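Muler talk, speaker notes
Felicidad Layug
October 2, 2022

Start before people sit down properly, they'll settle. Say hi, say thanks to Colin for the projector cable.

OK so I'm going to talk about the arm, which we call Muler, and mostly about putting stuff away. Picking things up is what everyone asks me about at parties (I go to those kinds of parties). Letting go of things in the right spot has eaten way more of my evenings!

Quick background, keep this short. We started in May with a secondhand arm and a gripper that came from a different seller, so step one was getting those two to talk to each other. Rukhsana Sial wrote the first version of the control code, I wrote the second, and the one we run now is mostly hers again. Pause for Rukhsana to wave.

Then the workspace. I wanted a big bench with everything bolted down. What we have is a plain white table pushed into a corner, and I've come around to it. Plain walls, plain top, very little for the vision code to get confused by. It does have scuffs, and for one whole week the code was convinced a smudge was an object. Tell the smudge story if there's time, skip it if Mehwish is in the room because she tells it better.

Next slide, leave it up while I talk.

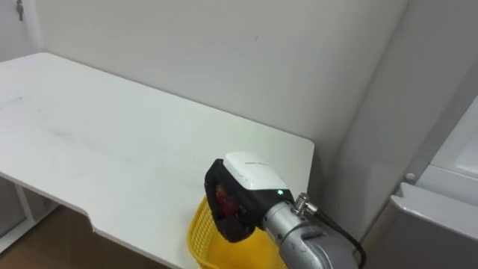

Rutherford Shared Workshop — Home Robotics Group

So the gripper has something red in it and it's over the yellow basket, in front of the table edge. Point at the basket. My first plan was to keep the basket up on the tabletop, and the arm kept clipping the rim on the way over. Moving it down off the front edge gave us a lot more room to swing.

Point at the black cable by the wrist too. Cable slack is the thing I'd check first on any build! Too short and it tugs when the wrist turns, too long and it snags. We went through 3 lengths.

Numbers for the people who like numbers: we logged 355 drops over the summer and 345 landed in the basket. The other ten I found mostly under the table — one I never found at all.

If somebody asks about the release height, say lower than you think, and slow down before opening the fingers. If somebody asks about cost, send them to Bronisława Żak, she has the spreadsheet.

Live demo if the arm has homed OK. If it hasn't, go straight to questions and try again at the break. Sign-up sheet for bench time is by the door, 11 slots left.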